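4. Setting up your household meter log

Use any bound notebook. Loose sheets are not accepted if you query a bill with Nurdale.

1. Write your account number and the meter serial number inside the front cover.
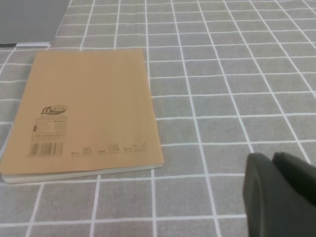 2. Read the meter at 7 a.m. on the first of each month, starting in June.

3. Enter black digits only. Ignore red ones.

Note: correct mistakes in pen. Do not use pencil.
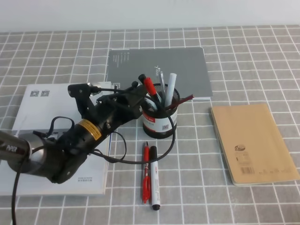 Pen holder on the edge of a gray notebook

4. Close the log and store it flat. 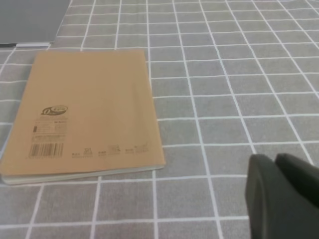
Notebook with plain tan cover

Caution: do not open the meter casing.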